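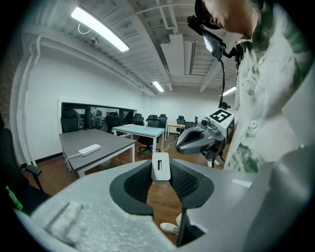 Checking a viral clip before you pass it on takes seven minutes, which I realize is longer than most of the clips. Start by watching it once with the sound off. The sound is where somebody shouts what you are supposed to think, and you can have that back later. With the shouting gone, pick one thing that would be hard to mix up with anything else and write it down in plain words. Clothes are good for this. "Man, dark hair" will get you half the planet, while the white short-sleeved button shirt with the green and gray tie-dye pattern, as worn at the top of this page, is something you could spot again in a second clip. Write down what you see and leave out what the caption says he did.

Find the oldest copy

Pause the clip on its clearest moment and take a screenshot. Run that through a reverse image search, then take a second one from near the end and run that too. Sort by date if the search lets you. You want the earliest post, and it is almost never the one your cousin sent.

Last November a video went around of a fistfight at a bus stop, supposedly in Cernodgate, supposedly that morning. I found the same fight with 39 reposts behind it, the oldest of them two years old and set in Kellilach. The punches were identical. Only the town had moved.

Read the background

Now go through it again slowly and ignore the people. Look at shop signs, license plates, road markings, which side the traffic is on and what the trees are doing. Bare branches in a video from "this afternoon" in the middle of summer should slow you down a little. In the bus stop clip there was a sign for Bajwa Tires over one man's shoulder, and a map search for the name took less time than the fight did.

If you can't read a sign, don't guess at it. Mark it as unreadable and move on.

Turn the sound back on

Listen for accents, sirens, a radio in a parked car. Then listen for the cut. Clips that begin in the middle of a sentence usually had a first half, and it's worth asking who took it off. Search for a longer version using your plain description plus the place name. Leave out words like "shocking," or you will be there until dinner.

Check who else has it

Local news and local message boards beat the big aggregator pages every time. On Sakum, where I spend more of my life than I'd like, someone from the right street tends to turn up within the hour and complain that the story has the wrong street. Trust this person. Seventy pages repeating one caption – down to the same typo – still count as one source.

Decide what to do with it

If you have a date, a place and one account that doesn't copy another, share it and say where it came from. If you are missing any of those, say which one, or just leave it alone.

And if you already shared it, post the correction in the same thread. It will get two likes. Post it anyway.

Last updated Aug 30, 2020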